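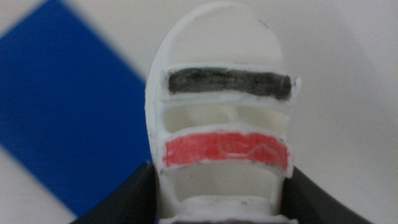 White 3D-printed piece with a rounded top and a streaky black bar across the front.

Ukus live set notes

Hi! I keep this little dataset of setlists for Ukus, mostly so I can stop arguing with Leonie Prantl over which song opened which night. It began as a text file on my old laptop and got out of hand (in a good way, I think). If you like the band, or you just like tidy tables of messy concerts, help yourself.

What's in it

There are 36 shows so far, from the first club dates up to the December shows that closed the Ruvden tour. Each show has its own file, with one line per song in the order it was played. You get the song title, the album it comes from, whether it was an encore, and a notes column where I ramble. Covers have "cover" in the album column. Medleys are a pain! I split them into separate lines and put the same medley number on each, so you can glue them back together if you want.

Where it comes from

My own scribbles from the front row, Leonie's much neater ones, and a big pile of tapes from Benedikt Widmer, who has been trading them for over 20 years. When two sources disagree I go with the tape. Two of the Arkunico shows have no tape at all, and for those the order of the encores is a guess. They say "unsure" in the notes, so please don't quote them as gospel.

Spelling

Song titles follow the album sleeves, even where the sleeve looks wrong to me. "Alaoui" was listed as "Alaoui Song" on the early handwritten setlists, and I changed all of those to the short title. If you search for the old one you'll find nothing.

What's missing

No audio, and please don't ask me for any. Radio sessions aren't in yet either. I have notes for a few, but they're a mess and I want to listen again first. Song lengths are only filled in where there was a decent tape.

Using it

Copy it, chart it, put it on your fan page. A link back would be nice. If you spot a mistake, open an issue with the show and the song, and tell me how you know (a tape, a ticket stub scribble, whatever you've got). I usually get to these in the evening, after 8 or so.

Still to do: guest musicians need their own column.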